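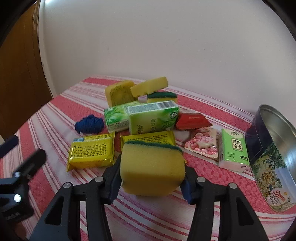 Brellbridge Fit Records

Bra and swimwear fitting records exported from the Usby booking system. One row per fitting, 1088 rows in total. Covers the Bolton and Woo shops.

Files

- fittings.csv — one row per visit
- sizes.csv — lookup table for band and cup labels
- returns.csv — 307 rows, joined on visit_id

Fields in fittings.csv

- visit_id: integer, unique
- shop: bolton or woo
- band_in: underbust in inches, to the nearest half
- bust_in: full bust in inches, same rounding
- size_sold: key into sizes.csv, blank if no sale
- pocketed: 1 if the garment has a pocket for a breast form, otherwise 0
- category: everyday, sport, swim, sleep

Known problems

Woo recorded band_in over clothing until March. The first 200 Woo rows are affected and carry flag 2 in the qc column. Do not mix them with later rows when fitting a size model.

Cup labels above DD differ between makers. sizes.csv maps them to a single scale, but the original label is kept in maker_label.

Swim sizes are dress sizes in the source. They have not been converted.

Not included

Customer names, ages, surgery history, and prices were removed before export. Free-text notes were dropped.

Contact: Brellbridge data desk | © Brellbridge | Back to top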